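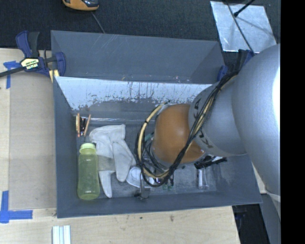

Subject: Re: [jernley-growers] Saving tomato seed, is it worth the bother?
From: Stepan Ostapchuk

On a February evening, Maribel wrote:
> I have 12 packets left from last year and I'm wondering if I should stop
> buying and start saving my own. Everybody says tomatoes are the easy ones
> but then I read about fermenting the pulp and it sounded gross. Do you
> all really do that? And do they come true?

Maribel, yes, do it! I've been saving tomato seed for 10 years and it's still the part of the season I look forward to most.

They come true if the plant is open-pollinated and not a hybrid. Check the packet for "F1". If it says that, the seed will grow, but you could get anything (I once got a plant of hard little yellow things that even the chickens walked past). Tomatoes mostly pollinate themselves, so you don't need big distances between kinds. I leave one row of beans between mine and have had two crosses in all that time. Potato-leaf types cross a bit more easily, so give those their own corner.

The fermenting is smelly but short. Squeeze the seeds and jelly into a jar, add a splash of water, cover with a cloth and leave it somewhere warm for two or three days. Stir when you remember. When there's a skin of mold on top and the good seeds have dropped to the bottom, fill the jar with water, pour off the muck and repeat until the water is clear. Then tip the seeds onto a plate, NOT a paper towel, or you'll be picking fluff off them until spring. A coffee filter works too.

Pick your fruit from the best plant, not just the best fruit. I tie a bit of red yarn on the plant in July so that I don't eat my seed stock by accident, and I still do sometimes.

> How long do they keep?

Mine are good for five or six years in paper envelopes inside a lidded jar in the back bedroom. Write the name and year on the envelope before the seeds go in. I have one marked "big pink, from the fair" and I would love to know what it is – it's delicious.

Last year I got 819 seeds from six fruits of the paste type. Yes, I counted, it was raining. I kept 500 for the swap and the rest are up for grabs, so send me your address off list and I'll put some in the mail. They're a long, meaty tomato, lousy in a sandwich and wonderful in sauce.

Has anyone tried the same trick with cucumbers? Mine were left on the vine until they went orange and I still got mostly empty seeds.

Stepan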